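The kitchen at the Prothero Street hall in Pimonholm opens for washing-up lessons again in April, and the tea and coffee corner is getting a full rethink before then. Anyone who has ever stood at that sink after a big supper, hunting for a clean sponge, will be glad to hear it!

The trial setup is wonderfully simple: sponges, a cup to keep small things in, and a clear white surface to work on.

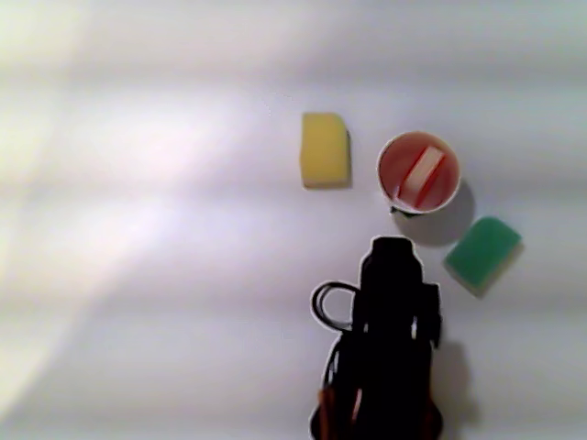
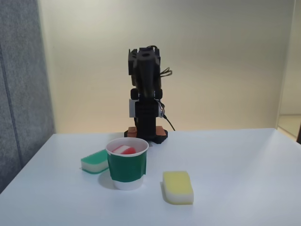 The idea comes out of the Nutside Home Skills Club, which meets at the hall and has been teaching people of all ages to cook, clean and mend for two winters now. The club's beginners kept asking the same thing at the end of every session — where does all the little stuff go? Big pots have shelves. Plates have racks. Sponges, scrubbers, bag clips and the odd small bits that turn up at the bottom of the dish tub have always ended up in a soggy heap behind the faucet.

So the club is trying paper cups. A plain white one gets a wide band of dark green tape around it, and that makes it a "keeper," a cup that stays in the kitchen and doesn't get filled with coffee or tossed out with the napkins. The tape doesn't have to be neat. It gives the cup a bit of grip, it makes it easy to spot across a crowded counter, and putting it on is a fun job for the youngest members, who have taken to it with real gusto.

Color matters for the sponges too. Under the club's new system, yellow is for cups, plates and anything else people eat or drink from, and green is for counters and tabletops. Before this, every sponge in the building did every job, and quite a few people had strong feelings about it (the comment book by the door runs to several pages on the subject). Two colors are easy to remember, even at the end of a long evening when everybody is tired and ready to go home.

The sponges are cut down from bigger blocks, so they come out small and a little uneven. Members like them that way. A small sponge gets into the bottom of a mug, fits a child's hand and dries faster on the rack. The trimmings get saved as well, and the club is looking for good uses for them. Suggestions so far include lining the bottom of plant pots and stuffing a draft stopper for the back door, which badly needs one.

There is money behind the plan, too. The winter soup supper brought in $850 for the kitchen, a terrific result for a rainy night with the Tustach bridge closed and half the usual crowd having to drive the long way around. Most of it will go toward a deeper sink and a new faucet with a spray hose. The rest is set aside for shelves above the counter, low enough that people can reach them without dragging a chair over from the main room.

The old shelves are coming down first. They have been up for nearly 2 decades and they sag in the middle, and the brackets on the window side have pulled loose more than once. If you have a good stud finder and a free morning, the club would love to borrow the first and would be very happy about the second. Lunch will be provided — it'll be the leek and potato soup again, by popular demand.

Once the new sink is in, the lessons will run in small groups, with time for everybody to take a turn at washing, drying and putting away. That last part gets the most attention. The club's feeling is that plenty of people can wash a dish perfectly well and still leave a kitchen in a muddle, and that finding a home for every item is a skill you can practice like any other. Beginners start with a handful of things on a bare table and work up from there to the big supper pans.

Families are welcome, and there is no charge. Bring an apron if you have one, and shoes that can stand a splash. A sign-up sheet is on the board inside the Prothero Street entrance, next to the lost gloves. Donations of clean, unused sponges in yellow or green can go in the box underneath it, and rolls of dark green tape are very welcome too.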